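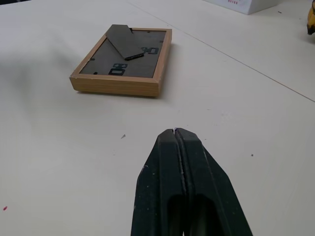
Pre-Session Inspection Checklist: Picture Frame Righting Study

Home | Methods | Checklists | Staff

April — Érica Miranda, Gilska Laboratory

Study: whether a policy trained on 817 demonstrations can raise a face-down picture frame by its easel support. Each session comprises 30 trials. The checklist is to be completed before the first trial.

1. Gripper fingers closed and parallel. Satisfactory. Scuffing and small pale specks on the outer faces; a whitish fleck at the tip. Clean before trial one.

2. Work surface. Satisfactory with comment. Grey smudges and a few bits of debris remain, among them a small red speck towards the left. The surface is to be wiped again. The seam between the panels is acceptable — it lies outside the scoring area.

3. Frame placed face-down, backing board uppermost. Satisfactory. Wooden border, dark grey backing.

4. Easel support flat against the backing. Not satisfactory. The support appears slightly raised or askew. M. Mendonça to reset it, as the protocol requires a folded start.

5. Clear space between gripper and frame. Satisfactory.

6. Other objects removed from the table. Not satisfactory. A white box and a yellow and black object remain at the right. Both are to be taken away.

7. Lighting even, without hard shadows. Satisfactory.

Comment by L. Cavalcanti: in the previous series, 18 trials were excluded under item 4. Those results are reported separately and shall not be merged with the present series.

Contact: Gilska Laboratory, Methods Office | © Gilska | Back to top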